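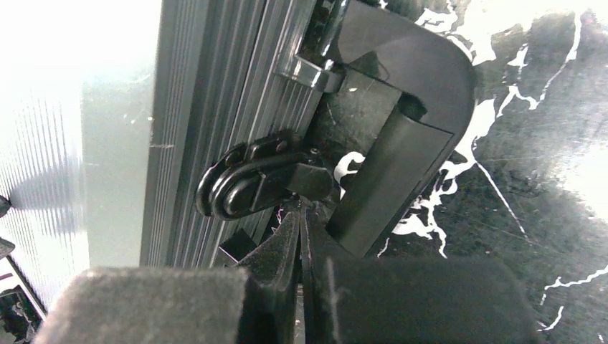 # June, late evening: the case is here!

I've been grinning since lunch, so I'd better get this down before I go to bed and forget the good bits. The poker case came. Months of playing with dried beans and the buttons from the sewing tin are over, and I can't say I'll miss them (the beans kept rolling under the stove).

I'd gone back and forth between two sets forever. The Saber one was cheaper, but the reviews kept complaining about the hinges, and I've had enough of things with bad hinges. So it was the Plundine in the end, ordered through Lutell with the points I'd been saving. 2,396 points! I'd been sitting on those so long I'd stopped looking at the total, and it felt wonderful to spend them on something silly.

First thing I did was play with the latch. I'm serious, I must have flipped it 19 times before I looked at anything else. It's glossy and black with a rounded loop on one side, smooth all over, with a tiny screw head near the top of the body. And the ribbed silver-gray frame it sits on! All those thin grooves running the long way. I kept dragging my thumbnail along them to make the zipping noise, until I was asked from the other room to please stop.

Then I laid it open flat on the marble, and oh, it's handsome. Black case on a black tabletop sounds like a terrible idea, but the white streaks in the stone set it off beautifully. The lid is lined with that gray egg-crate foam, all bumps and dips, the same stuff my uncle's old trumpet case had. I pressed my whole palm into it. Very satisfying. I want a mattress made of it.

The chips are the real treat, though. I was expecting the usual flat red, white and blue, and instead they've got patterns all around the edges, so when they're lying in their channels they look like rolls of candy.

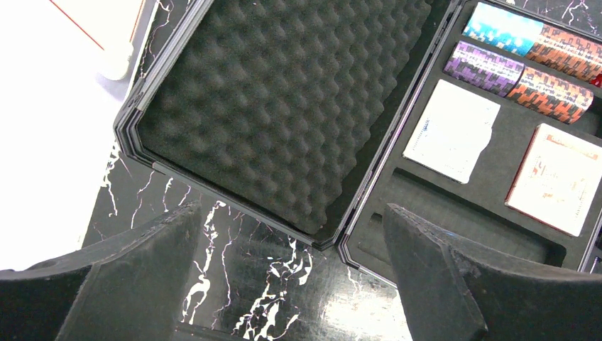

The blue ones are my favorite by a mile. There's turquoise and white and a deeper blue all speckled together, and I've already decided they're going to be the high ones, so that winning a few feels like an event. The purple is lovely too, with lavender and violet in it. The orange ones with the blocky edges are the loudest of the bunch, and I think they'll be the small change, the ones that get tossed in without thinking. I do need to settle the values before the first game or there will be arguments. Maybe I'll write them on an index card and tuck it in under the foam.

There are two decks of cards in there too, each with its own slot under the chips. I haven't played a hand with them yet. I've got the old Brultance deck in the kitchen drawer with the bent seven of clubs, and I suppose it can retire now, or go to the camping box. Everybody knows that seven by sight anyway, so it's been useless for bluffing for years.

I did practice riffling a stack of chips after dinner, the way people do it on TV. Two little piles side by side, fingers around both, lift in the middle and let them fall together. Mine went everywhere. I got it right with six chips exactly once and shouted so loud the dog came in. Tomorrow I'll try with eight.

Other plans: find a cloth for the table. I love the marble, but chips slide on it like they're on ice, and cards are murder to pick up off a shiny surface. There's that leftover green wool from the coat I never made, and it might be just big enough if I don't hem it. And I want a proper place for the case. It could go on the shelf over the record player if I move the atlas, though I'd sort of like it left out where people will ask about it.

First game is as soon as I can get four chairs around that table at the same time. Pretzels, the good mustard, lemonade with too much ice. I need to look up whether a flush beats a straight, because I've told people both.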